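Wall organiser panel: what to do with the small slot holders?
Posted by Ashwin Shetty, October 24, 2020

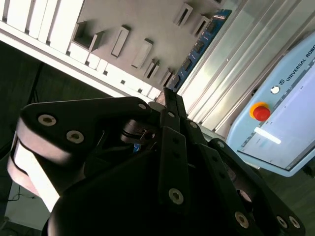 Light grey panel with the slot holders on its face.

I picked up a grey storage panel second-hand in July and I'm trying to sort out the best way to use it in my workroom. It has small raised boxes on the face, each with a rectangular slot in it, and they aren't all the same size. The one at the upper left is the biggest and has a decent depth to it. The one beside it is much narrower. There's also a row of white slats along one edge, like a comb.

The seller had no paperwork and couldn't remember where it came from. He thought it might be a Koso but there's no name on mine that I can find.

What I want to store is mostly bench stuff – pencils, a steel ruler, a couple of flat files, tape measure, glue sticks, labels. I've got a 75 cm stretch of bare wall over the bench and would like to keep the bench itself clear. Two things I'm stuck on. First, what goes in narrow slots like these without rattling about or getting jammed? Second, is it worth hanging the panel on the wall or should I just lean it at the back of the bench? The wall is plasterboard and I'm renting, so I'd like to keep the holes to a minimum.

Any ideas on what the slats are for would be good too. I've been sliding sheets of sandpaper between them but they flop over.

Nambiar

I'd hang it. A leaning panel slides forward every time you pull something out of a slot, and you'll be forever pushing it back. Find the studs first and put at least two screws into timber. If the studs don't line up with the panel, screw a batten across them and fix the panel to that. You can fill the holes when you move out. Check with your landlord before you drill.

For the slots, measure the opening and the depth of each one before you decide. Anything that sticks up more than twice the depth of the holder will tip forward or get knocked. My steel rulers are 238 mm overall and they're fine in a deep slot but hopeless in a shallow one. I'd do it like this:

Biggest holder – tape measure if it fits, otherwise the glue sticks
Narrow upright one – ruler, or one flat file with the handle up
Small ones – pencils, marker, labels cut down to size

If things rattle, cut a strip of thin felt or craft foam and line the back of the slot. Don't glue it until you've lived with it for a few weeks. I moved everything in mine at least three times.

Keep files apart from each other. They go blunt if they rub.

otix_shed

just lean it. I've had one leaning for years, put a strip of rubber mat under it and it doesn't move. no holes no bond dramas

Nunley

Can't help with the make, but on the slats: sandpaper is too floppy on its own. Glue a bit of cereal box to the back of each sheet, or keep the sheets in a folder and use the slats for stiff things like set squares and offcuts of thin ply.

If you do hang it, set the bottom edge high enough that you can still get a 90 degree square standing up on the bench underneath. I hung mine too low and had to redo the lot, and the colour match on the wall paint was terrible.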